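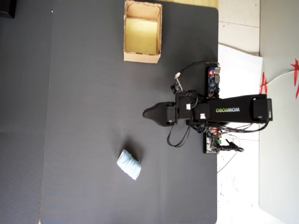
Recording Demonstrations for the Object-to-Box Task

Lorside Learning Laboratory, Operator Guidance
Last revised February 28, 2023

Purpose of this page

These instructions apply to all operators who record demonstrations with the desktop arms for the Lorside shared collection. They cover a single task: the arm picks up one small, soft object from the mat and places it in an open cardboard box. Operators who are recording the drawer or stacking tasks should refer to the separate pages for those tasks.

A complete set for one object consists of 200 accepted episodes. Sets that fall short of this number are held until they have been completed and are not passed to the training team at Brovotside.

Before you begin

You will need a desktop arm with its gripper fitted, the overhead camera, the wrist camera, a plain dark mat, one open box and the object assigned to you. Objects are issued from the list kept by the Cerkach office. Please do not substitute an object of your own, even where it appears very similar.

1. Lay the mat flat and smooth out any folds. Fix the base of the arm beside the mat so that the gripper can reach every part of the working area.

2. Place the box near the far edge of the mat with its opening facing upwards. Check that it is empty.

3. Route the cables so that they do not pull on the joints when the arm is fully extended. Move the arm slowly through its whole range by hand before switching on the power.

4. Open the recording program and confirm that both camera views are live. The overhead view must show the whole of the box and the whole working area.

5. Run the Herrera calibration routine. If the routine reports an error, repeat it once. If the error remains, stop and inform the duty supervisor.

Recording an episode

1. Return the arm to its resting position, with the gripper open.

2. Place the object on the mat. Its position and angle must differ from those of the previous episode. Over the course of a set, the object should be placed in all nine zones shown on the placement sheet.

3. Withdraw your hands completely from the camera views, then start the recording.

4. Guide the arm to the object at a steady pace. Approach from above and close the gripper across the narrower side of the object. Crumpled paper, tissue and cloth may shift on first contact, and a second attempt within the same episode is permitted.

5. Lift the object clear of the box walls before moving across. Lower it towards the floor of the box and release it.

6. Return the arm to its resting position and stop the recording. An episode may not exceed 300 frames.

7. Remove the object from the box. Soft objects should be reshaped lightly by hand from time to time, so that the set does not contain only one form of the object.

Accepting or rejecting an episode

Accept an episode if the object comes to rest wholly inside the box and both camera recordings are complete. An episode containing a second grasp is accepted and given the label "regrasp".

Reject an episode if the box has been moved by the arm, if a hand enters either view, if the object is dropped outside the working area, or if either camera has lost frames. Rejected episodes must be marked as such in the program. They must not be deleted, as the Brovotside team reviews them separately.

Changes during a set

The height of the overhead camera, the position of the arm base and the room lighting must remain the same throughout a set. If any of these is altered, by accident or otherwise, close the set and open a new one. The box may be moved by a small distance between episodes, provided that it remains fully on the mat.

At the end of a session

Enter the number of accepted and rejected episodes on the session form, together with the object code. Support the arm with one hand while the power is switched off, as the joints will no longer hold their position. Upload the recordings before leaving the room and wait for confirmation that the transfer is complete.

Session forms for March should be submitted using form 61. Earlier versions of the form will be returned to the operator.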